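January 12, 2019, Harska, big room

Picking up from where I stopped on the jaw linkage, so read the last few pages first if you're coming to this cold (Urmila, that's you, and yes I will eventually write up the spring thing properly).

**Jaws.** New links are in. The slop at the fingertip that was driving me up the wall came from the pivot pins. I'd been blaming the printed links for weeks and reprinting them slower and slower, and Kamil finally took one of the pins out, rolled it along the bench next to a drill shank and went "hm." The pins were undersize. All of them! Cheap bag, my fault, I bought them. We reamed nothing, changed nothing in the model, just swapped in the good ones from the Simiyu order and the wobble dropped to where I can only find it if I go looking for it. I've thrown the old bag in the scrap drawer with a rude label so they don't sneak back in.

Trigger feel is better too, though I think that's a side effect. With the sloppy pins you'd squeeze, the link would shift sideways, then the finger would start moving. Now it all starts at once. If you've got small hands the reach is still a bit long. Elvira tried it and had to shuffle her grip halfway through the squeeze, and I'd like to move the trigger back before anybody does a long stint with these. Not today.

**Finger pads.** Three tries so far:

- bare plastic: useless on anything thin. Slides straight off.
- heat-shrink over the tip: decent for an hour, then it creeps toward the end and makes a little lip that catches threads
- rubber sheet, glued: best of the lot, and the one I'm keeping

The glue needs overnight. I know it says ten minutes on the tube. I peeled a pad clean off at twenty minutes with one good tug on a hem, so: overnight. Scuff the plastic first, wipe it, don't touch it afterwards with your greasy workshop fingers.

**Encoder zero.** This ate most of the morning. Endia was logging a closed jaw as anything between 1,157 and a bit over 1,200 counts depending on how hard I'd squeezed, and the fully open end was stopping at 2,231 every single time, rock solid. So the open stop is great and the closed end is mush, and that makes sense once you think about it (the pads squash, of course they squash, they're rubber). I'd been zeroing on closed. Stupid. I've flipped it so it zeroes on open and lets closed be whatever it is.

To redo the zero, for whoever is next:

1. Power on, wait for the light.
2. Let the jaw go right out to its stop. Don't push it, the spring does it.
3. Hold the button until Endia says it has it.
4. Squeeze and release a few times and see that open comes back to the same number. If it drifts by more than a couple of counts, the magnet has come loose in its cup again. Superglue, tiny drop, and keep it away from the bearing!!

I did have one magnet come loose. I'd set it with hot glue back in August as a "just for now" and there it still was, in January, just for now. Replaced.

**Floor instead of table.** We argued about this one. Ebuka wanted to do the cloth work up on the worktable, and I get why, that's where the arms will be doing it in the end. But the table's too small to get a full sheet flat, and when it hangs off the side its own weight drags the thing along while you're trying to pick a corner, and then you're fighting two problems. On the floor you get a whole flat sheet and you only have to think about the grip. So we put the green one down on the concrete and I knelt next to it like I was about to have a picnic. My knees want it on record that they voted for the table.

We swept first, and then swept again after the first pass came up with grit all over the pads. Rubber pads plus workshop dust equals no grip at all. I'm adding a damp rag to the kit. Wipe the pads every few goes, it makes a bigger difference than any of the clever stuff I did to the fingertip shape.
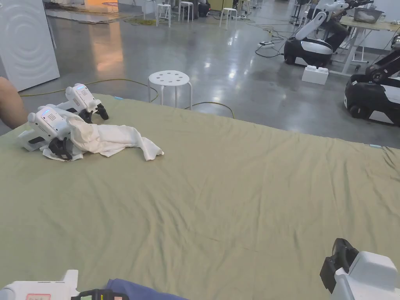 Picking up a single layer of cloth with one of these is a knack, and I didn't have it at all to begin with. If you come straight down and squeeze, the fingers just press the fabric into the floor and close on nothing, or they close on a tiny pinch that lets go the second you lift. What works for me is to come in low, drag the tip a little toward the middle so the cloth bunches up ahead of it, and close on the bunch. Kamil does it the other way around, pulls outward from inside the edge and lets the wrinkle come up between the fingers. His is quicker, mine drops less. We should log both and see which one is easier to learn from, and I have a horrible feeling it'll be his.

Small cloths are harder than big ones! I'd have bet money the other way. But a big sheet stays put from its own weight and a little cloth just follows your hand around the floor. You need the second hand to pin it, and then you need to un-pin it without dragging it, and releasing is its own whole business with these pads. They're grippy, that's what I wanted, and now they're grippy when I don't want it. Opening all the way in one go is better than easing off. Ebuka thinks a slightly rounded pad edge would let the fabric roll off, and I think he's right, and I'm annoyed because I've just glued a fresh set.

**Hands and weight.** Did a long session to see how the wrists hold up. Mine were fine for a while and then quite suddenly they weren't, the thumb side especially. The weight is too far forward. You don't notice when you're carrying it around the shop showing it off to people, you notice when you've held it out in front of you over and over with your arm half bent. Options I can see:

- move the battery back behind the grip, means a new shell, means two days of printing
- a counterweight. No. It's heavy enough.
- take breaks like a sensible adult

Going with the last one for now and sketching the first one. Elvira has offered to redo the shell if I give her the battery dimensions and promise not to change them afterwards, which is a pointed remark about what happened with the last shell.

**Logging.** Dropped samples are down but not gone. The card in the one I used for the afternoon is fine up to a point and then it stalls for a moment and carries on, and Endia fills the gap with the last value it had, so in the plot you get these flat little shelves. I only spotted them when I zoomed in hunting for something else. They look exactly like somebody holding still, that's the nasty part. If we'd trained on those we'd have taught the arm to stop and ponder.

Urmila's suggestion is to write in bigger chunks, 3,000 samples at a time instead of the dribble we do now, and mark any gap as a gap. I've done the marking part (took five minutes, should have been there from the start) and left the chunk size for her, as she knows that code and I'd only make it worse. Also want a beep. A beep when it stalls! I don't look at a screen when I'm kneeling over a bedsheet.

**Cables.** Please can we sort the floor out. I caught my foot in the dark cables over by the mobile bases twice and the second time I nearly took the power strip with me. I'm as guilty as anybody, I ran half of them. Gilberto has a roll of that flat rubber channel left from doing the entrance and says we can have it if we lay it ourselves. Let's do that before we move any of the arms under their own power, I don't want to find out what a base does when it rolls up onto a plug.

**Mapping onto the arm.** Had a first quick try at this late on, only the jaw signal, with the arm itself parked. You squeeze the handheld, the gripper on the bench copies you. It's so satisfying, I made everyone come and have a go. There's a lag, roughly 100 milliseconds if I trust my timestamps, and I don't much. You stop feeling it after a minute. For replaying recordings it doesn't matter at all, but if Ebuka wants to drive the arm live at the open evening then somebody has to find where it's hiding. My guess is the smoothing. I put that in when the pins were sloppy to hide the jitter, and now the pins aren't sloppy, so it may be doing nothing except making us late. Try turning it right down first before digging into anything cleverer.

Position tracking I haven't touched. It was acting up whenever I leaned over and blocked it with my own head, but I want a clean recording of it misbehaving before I start twiddling, otherwise I'll fix one thing and break three and have no idea which.

**Name.** The vote is in and we're calling the handhelds Groka. I wanted something with "pinch" in it. I lost. It's going on the labels, so the rest of you can stop writing "the clicky things" in the booking sheet.

**To do**

- [x] swap pins
- [x] zero on open, not closed
- [x] mark gaps in the log
- [ ] rounded pad edge, one test set only (Ebuka)
- [ ] chunk size, and the beep (Urmila)
- [ ] battery dimensions to Elvira, and then HANDS OFF
- [ ] cable channel, get it from Gilberto
- [ ] smoothing down, time the lag again with a proper method
- [ ] knee pads?? someone at Harska must own knee pads
- [ ] order more rubber sheet, same thickness as last time, I wrote it on the inside of the cupboard door

Left two jaws with pads glued up and clamped on the shelf over the vise. Don't unclamp them, Kamil, I know you want to see if they've set.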